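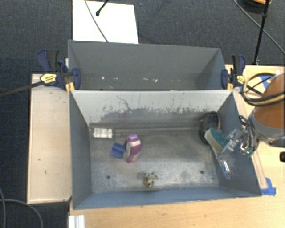 Monday, March. Ferment bench

Jars opened 9:15, me and Adwoa. Batch 5 kraut (plain cabbage, 2% salt) at day 28. Smell good, sharp, no yeast on top. pH strip reads same as last week so calling it done. Moved to the cold fridge, bottom shelf, DON'T stack the kefir on it again.

Batch 6, beet. Brine low, cabbage leaf on top had gone soft and brown at one edge. Pulled the leaf, topped up with brine, new weight. Recheck Wed. If it smells off just dump it, not worth arguing over.

Fiber diary: Flor's forms are in, Alun's still missing two days. Afaf wants bloating scored before bed as well as after lunch. Fine by me but the form needs a new column and I am not redoing the old ones. Start from next sheet.

Oat drink w/ chicory root: 600 ml made, strained twice, still gritty. Flor liked it. I had a gassy afternoon, wrote it down like everyone else. Try half the chicory next time, and soak overnite instead of boiling.

Tinalgate sent the wrong psyllium, coarse husk, we need the powder. Morfudd is calling them. Don't open the bag, they want it back sealed.

Still to do
- labels for batch 7, date AND salt
- ask Afaf if people on antacids stay in the diary or get there own sheet
- more pH strips, 5 left
- lids soaking in sink, somebody rinse them pls

Adwoa has the bench tomorrow.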